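Progress report to the Enton Fund
Packaging and small parts reuse project, Drurnus workshop
7 September 2022
Prepared by Rajitha Debnath

Summary

What a summer! We asked you in spring for help turning the back half of the Drurnus workshop into a proper sorting and packing area, and it is now in use five days a week. Since the grant started we have taken in 2,857 donated boxes, cartons and odd plastic pieces, and 1,776 of them have already gone back out to schools and craft groups. The rest is on the shelves or waiting to be checked.

Sorting

The first month was slow. We had three different ideas of what "small" meant, and Ryszard Krawczyk ended up re-sorting most of the June intake by himself. We now go by the longest side, measured against a strip of tape on the bench, and the arguments have stopped (mostly). Plain white pieces get their own shelf because the art teachers ask for them first — they take paint well and there's no printing to cover up.

Flat cardboard is still the biggest share of what comes in. We get fewer molded plastic parts, but they go quickly once people spot them.

Stacking and packing

This is the part I'm most excited to report on. Sewwandi Khondokar worked out a way of building small columns of boxes and blocks before they go into the outgoing crates, with like sizes together and anything with an opening kept where we can see it. We pack far more into a crate this way, and the people unpacking at the other end can lift out a whole stack at once.

The three white pieces stacked up below are typical of the small sizes, with the top one sitting a little askew and a reddish-brown slot showing just under it. The big white plastic piece behind them, open in the middle and with four gray dots along one side, belongs with the molded parts.
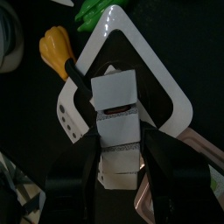 Deliveries

We have made 83 deliveries so far. Most were within a short drive, and Rezaul Majumder did nearly all of the driving in the Sornelix van, which we share with the theater group upstairs. Two schools have asked to move from one delivery a term to one a month. We said yes to both and will see how the fuel line holds up!

One crate of mixed cartons came back from the Fuchs Street center because it was far too heavy for their stairs. We now fill crates for that building halfway.

Spending

We are under budget on shelving and over on labels and tape. Vasanthi Siddiqui will send the full figures separately. We'd like to move $201 from shelving to packing supplies, if that's all right with you.

Next steps

Second set of shelves along the window wall, ordered and due later in September. A sign-out sheet for teachers who collect in person. We also want to hold an open afternoon in the fall — please come, we would love to show you the place.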